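Review: Stunden meeting table, white, fixed height
Wonthorpe Adult Learning Centre, Premises and Equipment Reviews
Mar 12, 2022

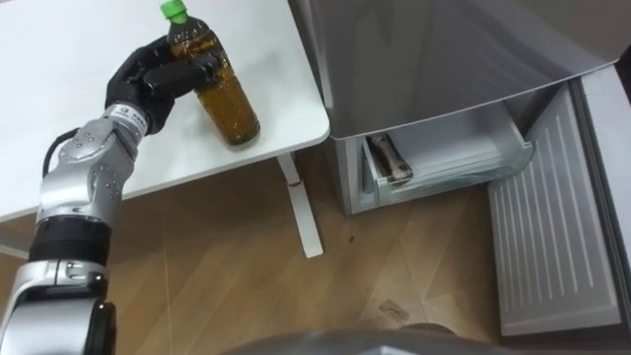 The Centre replaced the tables in its three ground-floor teaching rooms last year, and the Stunden was chosen after samples from two suppliers had been tried. This review is published for other learning centres, libraries and parish halls that may be considering the same model. The Centre bought the tables at the ordinary price and has no arrangement with the maker.

Purpose and use

The rooms are used for evening classes, language groups, exam sittings and private hire. Tables are moved between layouts several times a week and are wiped down after every session. They must therefore be light enough for two members of staff to carry, steady enough for written work, and plain enough to suit a hirer who wishes to hold a meeting or a small reception.

Delivery and assembly

The tables arrived flat on one pallet. Each top comes with four legs, two cross rails, a bag of bolts and a single key. Assembly took 13 minutes per table once staff were used to the order of work, and a good deal longer for the first. The printed instructions show the cross rails the wrong way round in the second drawing. Backlund, the supplier, confirmed the error by telephone and sent a corrected sheet. Buyers should ask for this sheet when placing an order.

Two bolts were missing from the delivery as a whole. Replacements came in the post within the week and no charge was made.

The top

The surface is a smooth matt white. It is pleasant to write on and does not throw back glare from ceiling lights, a point raised often by learners about the old tables. Tea, coffee and felt pen have all come away with warm water and a cloth when dealt with the same day. Ballpoint ink is harder to remove and has left a faint line on one table in Room 2.

The edges are the weakest part of the design. The strip along the long sides is thin, and on four tables it has begun to lift at the corners. In most cases this followed a knock against a door frame during moving. Gunvor Skjelbred, who manages the building, has had the lifted corners glued and reports that the repair has held. The Centre would nevertheless have expected a firmer edge at this price.

Stability

With all bolts tight, the table does not rock on a level floor. The feet can be turned to allow for small differences in height, which has been useful in Room 3, where the floor slopes towards the garden door. The bolts work loose over time. Staff now tighten them at the start of each term, and complaints about wobbling have stopped.

Two tables may be joined along the short side with a clip sold separately. The clip holds well, though it leaves a narrow gap in which pencils and crumbs collect. The Centre bought clips for Room 1 only and does not intend to buy more.

Comparison with the Flurkari

The other sample tried was the Flurkari, a folding table of similar length. It is quicker to put away and takes up far less storage space. The folding joint, however, sits where a seated person's knees would naturally be, and tutors who tested it disliked it for this reason. Merja Seppälä, who teaches the Finnish and Swedish classes, preferred the Flurkari for its lower weight and has asked that her view be recorded. For centres which must clear a hall completely each night, it may well be the better choice.

Cost

The Stunden cost 82 pounds per table before delivery. Delivery of the full order was charged at 50 pounds, to the front door only; carrying the goods further into the building was offered as an extra and declined. Returns are accepted if the tops remain in their wrapping.

Points for buyers

Measure internal doors before ordering, as the assembled table will not pass through a narrow doorway without being turned on its side. Order spare feet at the same time, as they are not sold singly. Keep the key from at least one box in a marked drawer.

Recommendation

The Stunden is recommended for rooms where tables stay set up for most of the week. It is recommended with some reserve for rooms where they are moved daily, on account of the edge strip. The Centre has ordered a further set for the first-floor meeting room, to be delivered at the end of March.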